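Candy tube

From Hodness, the household things wiki

A candy tube (also candy canister, sweet tube, or in my family just "the rattler") is a small round container with a lid, made to hold loose pieces of candy and to be opened and closed many times. I've written most of the packaging pages on Hodness by now, and this is the one I kept putting off, mostly because I like the subject too much and I knew I'd go on. So, fair warning!

Shape and parts

The basic tube has a body, a lid and some way of getting the lid off. The body is usually plastic or rolled cardboard. Plastic ones are often clear or cloudy, which lets you see how much is left (a mixed blessing if you're trying to make them last). Cardboard ones hide everything and smell wonderful once they're empty.

Lids come in a few kinds. Screw lids turn up on the bigger tubs. Push-on caps are common on cheap ones, and they tend to get loose after a month in a coat pocket. Then there's the flip or pry lid, with a little lip sticking out from the rim for your thumb. I prefer that one by a long way. You can work it with one hand while the other is holding a bus pole, and it makes a good loud pop.

The tab is worth a closer look if you collect. On a lot of older tubes it's a thin sliver that turns pale where it bends and finally snaps off. Newer ones are rounder and thicker. My own shelf holds 181 tubes, and the broken tabs are nearly all of the thin kind.

Sizes

There's no standard that I've been able to find. Pocket tubes are short enough to close your hand around, and desk tubes are meant to stand by a keyboard and be shared. The biggest one I own is a Grelto tub that supposedly held 200 fruit drops - I bought it empty at a flea market, so I'm taking the seller's word for it.

Printing on the lid

The flat top of a lid is a circle, and circles are awkward to print on. Designers mostly settle on one of two answers. Either they put a single straight line of text across the middle, or they place a picture in the center and run the words around it in a ring. With a ring, some of the writing always ends up upside down, and you find yourself turning the tube like a steering wheel to read it. I love these. Selvaraj Amarasinghe, who edits the tin pages here, can't stand them and has told me so on the talk page more than once.

Character lids are a branch of their own. A face fits a circle nicely, and a round character fits it even better, so candy mascots do very well in this spot. The same mascot may turn up with lettering in different languages depending on where the tube was sold, and plenty of collectors (me included) go after those versions first.

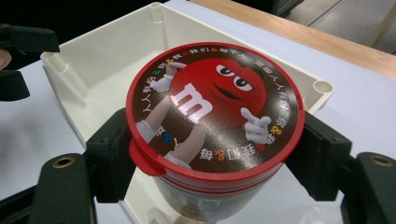

M&M's tube with a glossy red lid and pry tab. The red character is in the center, with a ring of Chinese lettering around it.

The phrase 人人有份 on that lid means something like "there's a share for everyone," a nice thought to put on a container of candy. I also enjoy the little colored symbols tucked in between the characters, and the sideways look on the mascot's face, as if he's heard about the sharing and has doubts.

Reuse

Empty tubes are handy and people keep them for years. Buttons, beads, paper clips, guitar picks, seeds - anything small and dry will do. Wash plastic ones in warm soapy water and let them dry with the lid off overnight. Cardboard ones only get a wipe with a dry cloth. I wouldn't store spices in them, having once made a whole batch of cinnamon that tasted of mint.

Collecting

Prices are low, and that's half the fun. The Pivunau swap list had almost 269 tubes on it when I checked in June, most of them going for postage only. Sheikh pastille tubes with the paper label still whole are the ones that disappear first.

See also: Candy tin; Pry lid; Mint box; Gumball capsule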